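# Stream temperature loggers: 60 minute interval vs. 15 for the Urnham reach

**emostly_ruddock** wrote:

Posting here before I order anything. We have permission to put loggers in the Urnham reach from the road bridge down to the Humphreys confluence, and the question is sampling interval and spacing.

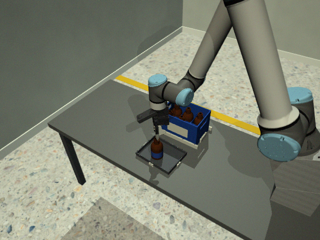
*Robot arm over a bottle in a tray, blue crate behind (render).*

The aim is a baseline before the riparian planting goes in. Shade effects will take years to show, so I want a record that can be compared later without anybody having to guess what we did. My draft plan:

- one logger above the planting, one below, one in the side channel
- 60 minute interval
- download twice a year
- solar shields on all units

Ifor has suggested a much shorter interval. I don't see the benefit for this purpose. Comments welcome, especially from anyone who has run loggers through a full winter.

Eleri

---

**ifor_m** wrote:

The benefit is the daily maximum. On a small stream with a gravel bed the peak can be narrow. Sample hourly and you can miss the top of it, and the maximum is the number you will be asked for. Memory is cheap. At 15 minutes you still get most of a year on the common units.

Also, three loggers is thin. If the one above the planting fails you have no reference, and the whole season is gone.

---

**emostly_ruddock** wrote:

> the maximum is the number you will be asked for

By whom? The planting agreement asks for a seven-day mean of daily maxima. The error from hourly sampling gets averaged down in that.

Agree on the spare at the upstream site. I had assumed one unit per site for cost reasons but will price a second.

---

**ifor_m** wrote:

It does not average down. Hourly sampling always reads the maximum low or equal, never high. Averaging seven low values gives you a low value. It is a bias, and you can't remove it afterward.

---

**ytc_hydro** wrote:

Ifor is right about the direction. The size is another matter. I took our Pama Creek record, which was logged at short interval, and thinned it to hourly. The difference in daily maximum was well under the stated accuracy of the sensor on nearly every day. The exceptions were days with broken cloud at low flow.

If both the upstream and downstream loggers have the same interval, most of the bias drops out when you take the difference. For a before/after comparison I would worry more about:

1. Changing the interval partway through. Pick one and leave it.
2. Clock drift between units.
3. Where the logger sits when the stage drops. An exposed logger gives you air temperature, and it can look plausible for weeks.

Yiran

---

**sobia_t** wrote:

Point 3 is the one that got us. We had a unit hung from a root wad, and in late summer it was above the water. The trace had a bigger daily swing and that was the only sign. We lost the most useful part of the season.

Now we put a second logger on the bank at each site to record air. If the water trace starts to follow the air trace, flag it. It costs one more unit per site but it has paid for itself.

For mounting, what is the bed like at the bridge? Rebar won't go into cobble over bedrock. We use epoxy on large boulders, downstream face. It has to be done at low flow.

---

**emostly_ruddock** wrote:

Bed at the bridge is cobble and small boulder. Below the second bend it goes to gravel, and rebar should be fine. Side channel is silt, and I expect burial to be a problem.

Yiran, did you check calibration in the field or just before and after?

---

**ytc_hydro** wrote:

Before and after, in an ice bath and again in a stirred bucket at room temperature, all units together with a reference thermometer. Field checks at each download with the same thermometer. Write down the time of the reading to the minute. A spot check without a time is of no use on a sunny afternoon.

If a unit is off by more than 0.2 degrees C in either bath, don't deploy it. Don't apply a correction and hope.

---

**dwyn_mostyn** wrote:

I'm going to disagree with the premise a little. Temperature is easy to log and so everyone logs it. On this reach the planting width is narrow, and the channel gets a lot of its water from the spring line on the east side. I would expect the groundwater to hide any shade effect for a long time. You may end up with a clean record that shows nothing.

With the same budget you could do fixed-point canopy measurements and a macroinvertebrate sample in spring and fall. Those would respond sooner.

---

**emostly_ruddock** wrote:

Dwynwen, that's fair, and canopy is already in the plan (hemispherical photos, fixed stakes, leaf-on only). Invertebrates depend on finding someone to do the identification. I can't, past family level.

The spring line is an argument for placing a logger between the springs and the planting, so the upstream reference already includes the groundwater. I had the upstream unit at the bridge. That's above the springs and is the wrong place for it.

---

**dwyn_mostyn** wrote:

Some of the seeps come in beside the planting itself. You can't get above all of them. But yes, moving it down would help. I still think the signal will be small.

Family level is enough for a basic index, by the way.

---

**ifor_m** wrote:

There is an older temperature series from the bridge, started in 2000. Spot readings, not logged, so of limited use, but it's a reason to keep one unit at the bridge as well. I have the paper sheets. They have gaps, and January is missing in most years.

I still want 15 minutes.

---

**sobia_t** wrote:

Would 30 satisfy anyone?

Whatever you choose, set all of them to start on the hour with a delayed start. Merging files with odd offsets is tedious.

---

**ifor_m** wrote:

30 satisfies nobody, but I can live with it.

---

**emostly_ruddock** wrote:

Revised plan, 2018-03-06:

| Site | Water | Air | Mount |
|---|---|---|---|
| Bridge | 1 | – | epoxy, boulder |
| Below spring line | 2 | 1 | epoxy, boulder |
| Below planting | 1 | 1 | rebar |
| Side channel | 1 | – | rebar, check for burial |

Interval 30 minutes, delayed start on the hour, standard time all year. Two-point bath check before and after. The epoxy mounts wait for low flow. Until then those units go on cable and will be noted as temporary in the metadata.

Ifor, could you scan the bridge sheets? Even with the gaps I'd like them in the same folder.

---

**ytc_hydro** wrote:

Looks workable. Put the serial number in the file name as well as the site code. Units get swapped.

---

**ifor_m** wrote:

Will scan. Some are in pencil and may need to be typed in by hand.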